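Section 4: Setting Up the Truvero Sideline Clock and Scoreboard Link

Read this section before the first home game, with the board in front of you and at least an hour to spare. The quick-start card in the box says setup takes five minutes. It took our testers longer every time, and they had done it before.

This section covers the Truvero control console, the Undow receiver box that mounts behind the scoreboard, and the play clocks in each end zone. It does not cover the press box audio feed (Section 6) or the video board, if your stadium has one. The instructions assume a standard high school football field. If you also run track or soccer off the same board, finish the football setup first and save it.

4.1 What you need

Console with power cord
Undow receiver, with both antennas
Two play clock units and their keys
The site code printed on the inside of the receiver lid
A second person at the board end, with a phone or radio
A stopwatch that has nothing to do with this system

The stopwatch is not optional. A good share of the complaints we get about clocks running fast turn out to be about a clock nobody had compared to anything. An equal share are correct. You need to know which one you have.

4.2 Placing the console

1. Put the console on a flat surface with a clear view of the field and, if you can manage it, of the board. A view of the board matters more than a good signal reading. The console screen shows what it sent. It does not show what the board received.

2. Keep the console away from the coaches' headset base station. The box says the two can share a table. Ours did fine in an empty stadium and dropped commands once both sidelines were on headsets. Leave as much space as the press box allows.

3. Plug the console into a wall outlet. The internal battery is rated for a full game with overtime. Treat it as something that will get you to the end of the quarter.

4. Extend the console antenna straight up. Do not lean it against a metal window frame.

Note: Consoles bought before the McIntyre firmware was released have a second power switch on the back panel. If the screen stays dark, check that switch before calling anyone.

4.3 Mounting and pairing the receiver

1. Turn off power to the scoreboard at the breaker. The switch on the board housing turns off the lamps only.

2. Mount the receiver box behind the board with the lid facing out and the antennas pointing up. Use all the brackets supplied.

3. Connect the data cable to the port marked IN. The port marked OUT takes the same plug and will accept it without any warning. Nothing will be damaged, but nothing will work either.

4. Restore power and wait for the receiver light to stop blinking. This can take a couple of minutes in cold weather.

5. On the console, choose Setup, then Receiver, then Pair. Enter the site code.

6. When the console says PAIRED, have your second person confirm that the board shows all eights. If it doesn't, the console is wrong and the pairing has failed. Repeat from step 5.

Caution: Only qualified staff should open the board housing. There is live power inside it even when the face is dark.

4.4 Choosing a channel

The console has an automatic channel search. It picks the quietest channel at the moment you press the button, and at two in the afternoon every channel is quiet. By kickoff the stands are full of phones, the band has wireless microphones and the visiting team has brought its own headsets.

1. Run the automatic search once and write down the channel it picks.

2. Run it again on a game evening, after the gates open.

3. If the two results differ, use the second one and turn off automatic search in the Radio menu.

4. Do not change channels during a game unless the board has stopped responding completely. A change drops the link for several seconds and resets both play clocks.

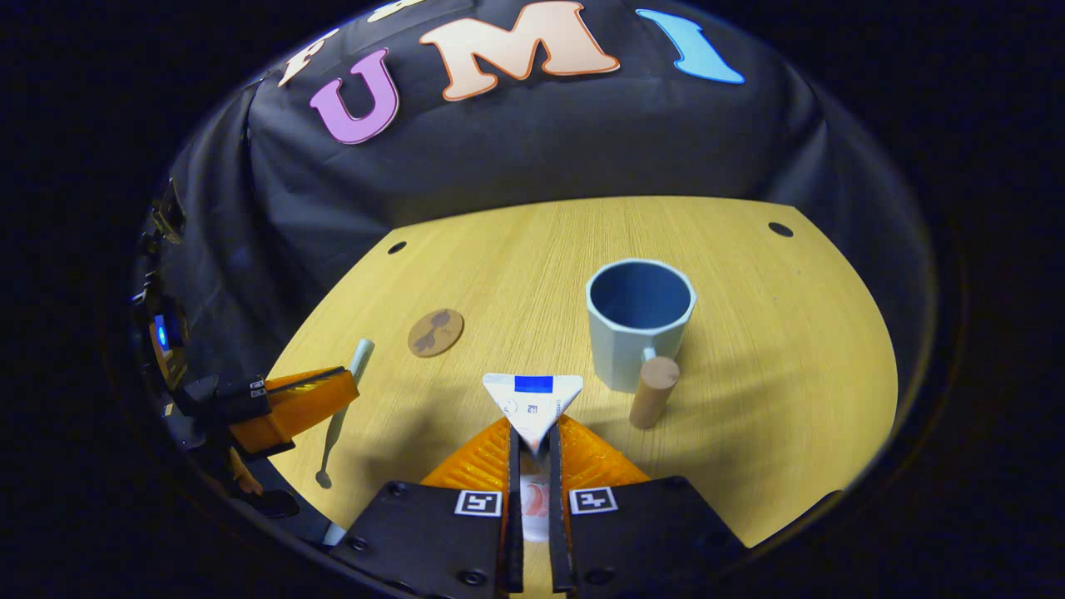 Write the final channel on tape and stick it to the underside of the console. The menu will show it too, but only after you have unlocked the menu, and the person who knows the unlock code may be down at the concession stand.

4.5 Setting the game rules

The console ships with a preset called Football Standard. Do not take the name at its word. Check each value against your own league's rule book, since the preset was written once and rule books get revised.

1. Choose Setup, then Sport, then Football Standard.

2. Open Quarter Length and confirm it. Junior varsity and middle school games often use shorter quarters, and each needs its own saved preset.

3. Open Halftime and confirm it. If your homecoming runs long, make a separate preset for that night and name it so a stranger would understand it.

4. Set time-outs per half to 3, or whatever your league allows. The board lamps will follow.

5. Open Play Clock and confirm both the long and short counts.

6. Open Running Clock. This is the setting that keeps the clock moving once the score gets lopsided. Leave it on Manual. The Automatic choice watches the point difference and acts by itself, and it will act on a score that somebody keyed in wrong.

7. Choose Save As and give the preset a new name. If you choose Save, the console keeps your changes only until the next firmware update.

Note: The console can hold up to 500 saved game records. Once it is full, it writes over the oldest record without asking. Copy anything you care about to a memory stick at the end of the season.

4.6 Checking the clock

Do this check at first setup, again in October when the evenings turn cold, and any time the console has been dropped.

1. Set the game clock to a full quarter and have your second person stand where they can read the board.

2. Start the game clock and your stopwatch together.

3. Let the whole quarter run. A one-minute test will not show a slow drift.

4. Compare the two when the board reaches zero. Repeat the test once to rule out a slow thumb.

5. If the board is off by more than a second both times, go to Setup, then Service, then Clock Trim. Adjust by one step and test again.

The brochure calls this clock "officiating grade." We have not been able to find out what grade that is. The referee's watch still settles any argument, and your operator should be told so before the season starts.

4.7 Setting up the play clocks

1. Place one unit behind each end zone, centered if you can and well back from the end line. Keep cords out of the path of players and the band.

2. Turn the key to ON. Each unit should show two dashes.

3. On the console, choose Play Clocks, then Find. Both units should appear. If only one does, turn the missing unit off, wait ten seconds and turn it on again.

4. Start a play clock from the console and watch both units. They must change together. A lag you can see from the press box is a lag the quarterback can see too.

5. Press Reset several times quickly. Operators do this in real games, and some units freeze when they do. If one freezes, update it before you use it.

Caution: The units are sold as weather resistant. Light rain has given us no trouble. Cover them in heavy rain and bring them in after every game.

4.8 Error codes

E-167: The console has lost the receiver. Check power at the board first, then the antennas, then the channel. The help screen tells you to pair again right away, and you should leave that for last, as pairing wipes the current score.

E-2116: The receiver is getting commands it doesn't recognize. This usually means the console was updated and the receiver was not. Update the receiver using the steps in Section 9.

LOW BAT with the console plugged in: The cord is loose or the outlet is dead. The battery itself is rarely at fault.

Board shows the right score with the wrong quarter: Change the quarter forward and back once. We have reported this one to Ernora, who make the display driver, and were told it had been fixed. It came back with the next update.

4.9 Before the gates open

Turn on the board, the receiver, the console and the play clocks, in that order
Load your own preset and read the name out loud to the second person
Confirm HOME and GUEST are on the correct sides
Run the horn once
Set the pregame countdown from the referee's watch
Put a pencil and paper next to the console

Keep a written record of score, quarter, down and time-outs through the whole game. If the link drops, go to Section 5.2 for restoring a game in progress. The Resume Game button brings back the last record the console saved, so check every number against the paper before you send it to the board.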